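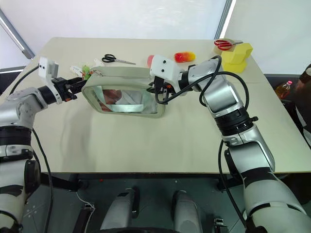

Youssra El Fassi wrote to us after the last round to ask why we only wanted people who travel for work, when she spends more nights away from home looking after her mother than most salespeople spend in hotels. It was a fair question, and this time the study is open to anyone who sleeps away from home on a regular basis.

Call for Participants: The Overnight Diary
Clalidcombe Research, Gerden office

We are looking for 100 adults to keep a short diary of what they pack, carry and leave behind on overnight trips. The study runs for four weeks and starts in April. You do not need to change your plans or buy anything. We want to know what goes in the bag on an ordinary trip, including the things you packed and never touched.

The last round had 119 people in it, nearly all of them on business travel. Their diaries told us plenty about chargers and dress shirts and very little about family visits, hospital stays, shift work or shared custody. Those are the trips we want to hear about now.

Who can take part

You must be 18 or older and live in the Gerden or Erraji area. You should expect to spend at least four nights away from home during the study. The nights can be in a row or spread out. A night on a relative's couch counts. So does a night in a staff dorm or a sleeper bus.

You need a phone or computer that can open a web form. If you would like paper diaries, say so when you apply and we will mail them to you with a return envelope.

Only one person per household can take part. If two of you want to join, please decide between you before applying. People who were in the last round may apply again, but new applicants will be placed first.

What you will do

Before each trip, fill in the packing page. It asks for a list of what you are taking and which bag or pouch each thing goes in. Use your own words. "Bathroom stuff" is too short, but we do not need the brand of your toothpaste.

When you get home, fill in the return page. It asks what you used, what you missed, what you had to buy or borrow, and whether anything was lost, spilled or broken.

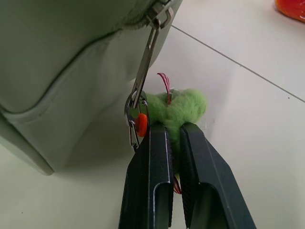 Each page takes a few minutes if you do it the same day. Diaries filled in a week later tend to be thin, so please try to keep up. We send a text reminder at 7 p.m. on the days you tell us you are traveling.

At the end there is one phone interview of up to an hour. Sarla Dixit and Mahmoud El Idrissi do all the interviews, in English, French or Arabic. They will have your diary in front of them and will ask about specific trips, so keep your copy handy.

You may be asked for a photo of your packed bag. Photos are optional and your pay is the same without them. Please keep mail, medication labels and other people's belongings out of them.

Pay

You will be paid $199 for the full study. The money is sent by bank transfer or check after the interview. If you have to stop early, you will be paid for the weeks you completed, and you do not have to give a reason. If your trips are canceled and you end up short of four nights, tell us. You will still be paid for the diary pages you have sent in, and we may offer you a place in the next round.

We do not cover travel costs.

Privacy

Your name and contact details are kept apart from your diary. Diaries are stored under a number. Please do not write down the full names of people you stay with; "my sister" or "a coworker" is enough. We do not ask for addresses and we do not track your phone.

Short passages from diaries may be quoted in the final report, with place names taken out. There is a box on the consent form to say no to this. You can ask us to delete your diary at any time until the report goes to print.

The study is paid for by Horeris, a maker of travel goods. Horeris will get the report. It will not get the diaries, and it will not get your name or email. Nobody will try to sell you a bag.

How to apply

Use the form on our website. It asks for your age group, your town, the usual reason for your trips and the number of nights you expect to be away. It also asks which language you want to be interviewed in. There is no essay.

We will choose people so that there is a mix of ages and reasons for travel, so an early application does not guarantee a place. Night-shift workers, parents whose children live in two homes, and people with regular medical appointments out of town were missing last time and are especially welcome.

Everyone who applies will get an answer by email, yes or no. If you are chosen, you will receive the consent form and a sample diary page. Read both before you sign.

Questions about the diary go to Fadwa Salem. Questions about pay or the consent form go to Valentin Trummer. Both can be reached through the Gerden office, 9 a.m. to 4 p.m. If you call and get the machine, leave a number and the best time to call you back.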